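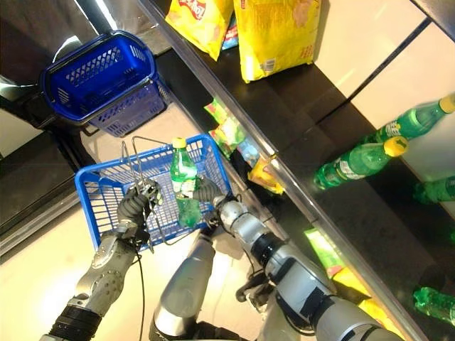 Tickets Assets Works Knowledge Base Reports Log out

Operations Support > Passenger Information > Platform Displays > Ticket 1335

Ticket 1335
Summary: Airport trains dropping off the platform 2 display at Jikberg before they depart
Opened: 2021-07-12
Raised by: Padmavathi Salian, station operations, Jikberg
Assigned to: Daniyal Mirani, passenger information systems
Priority: Medium
Status: Closed

Original report (P. Salian)

The display on platform 2 is removing airport services while the train is still in the platform. It happened on three trains this morning, all of them towards Atalberg Airport. The line for the airport train disappears and the next all-stations service moves up to the top. Passengers with luggage then get off the airport train and ask staff where it has gone. One family missed it altogether.

The announcements are correct. The display in the concourse is correct. Platform 1 is fine as far as we can tell, but no airport trains use it.

We power cycled the display from the cabinet after the second one. It came back normally and did the same thing on the next airport train. I have put a staff member on the platform with a loudhailer for the afternoon peak and would like not to do that again tomorrow.

D. Mirani

Thanks. Looking at the message log for that display now. Can you confirm whether the line disappears when the train arrives, or partway through the stop? Also whether it is every airport train or only some of them.

P. Salian

Partway through. The train arrives, the display still says Airport, and then it goes before the doors close. The trains that were held here for the crossing loop are the ones that did it. The ones that left straight away looked all right.

D. Mirani

That matches what I have. Airport services are timetabled to stop at Jikberg for longer than anything else on the line, and they are held further if the inbound train is late into the loop. The display is counting down from arrival and clearing the line when the countdown finishes. It should be waiting for the departure message from signalling.

The departure messages are arriving. I can see them in the Fetero server log with the right train numbers and the right platform. They are reaching the display as well, but by then the line has already been cleared, so they are discarded with "no matching service".

Clear-after-arrival on this display is set to 300 seconds. It should be set to 0, meaning off. I have compared it with the concourse display, which is at 0. I don't yet know how it got changed, and I don't want to change it back until I do, in case something is pushing it out overnight.

Mpho, did anyone touch the platform displays at Jikberg recently?

M. Mthembu (field maintenance)

Yes. The controller on platform 2 was replaced on the weekend. Water in the housing, the gasket had gone. It was swapped for a spare from the Cabral depot and tested with the test pattern and one live service, which was an all-stations. Job sheet is attached to the asset record. We loaded the site file from the laptop as usual.

D. Mirani

Which version of the site file?

M. Mthembu

Version 19. That's what was in the shared folder.

D. Mirani

Found it. Version 19 of the site file predates the airport timetable. Back then nothing stopped at Jikberg for longer than a minute or so, and the timer was there as a fallback for the old signalling interface, which used to lose departure messages. The timer was turned off in the next version, when the airport trains started last October, but that version was loaded directly from the server and the copy in the shared folder was never updated.

So there is no fault in the controller, and the replacement itself was done properly. It was given an old file.

Steps taken:

- Exported the current settings from the platform 2 controller and saved them to this ticket.
- Compared them with the server copy. The timer is different, and so is the dimming schedule. Everything else is the same.
- Loaded the current site file to the controller remotely. The display was blank while it restarted, between services.
- Checked clear-after-arrival reads 0 after the restart.

Padmavathi, could someone watch the next airport train that gets held and let me know?

P. Salian

Watched the next one myself. It was held for the loop and the line stayed up until the train moved off. It then cleared within a few seconds. Will keep an eye on it through the evening. Teodoro Castillo is on the late shift and will add a note here.

The display is also brighter than it was this morning. Is that expected?

D. Mirani

Yes, that's the dimming schedule. The old file had the daytime level lower. It will drop at dusk.

T. Castillo (late shift, Jikberg)

All airport trains displayed correctly tonight up to the last one. Two of them were held. Display dimmed at dusk as described. One passenger asked why the last airport train shows as "Atalberg Apt" when the others say "Atalberg Airport" - not sure if that is part of this.

D. Mirani

It isn't. The last service runs via the depot road and its destination is entered separately in the timetable data. I have opened a request with Constanza Yáñez in timetabling to have the name made the same. No change needed on the display.

Follow-up actions

Shared folder: old site files for Jikberg removed and replaced with a shortcut to the server copy. Done (D. Mirani).

Other stations: checked for the same timer setting. The spare controllers in the Cabral depot store also have it on by default, so any swap that is done without loading a site file will show the same symptom. Mpho's team will reset the spares. Done (M. Mthembu).

Replacement procedure: step added to check clear-after-arrival after the site file is loaded, and to stay for an airport service where the station has them. Draft is with field maintenance for comment.

Gasket: the platform 1 housing is the same age as the one that leaked - inspection booked under a separate job.

Closing note (D. Mirani)

Confirmed with Padmavathi that there have been no further reports from the platform. Closing. If the line drops early again, please reopen this ticket and include the train number and the time it disappeared.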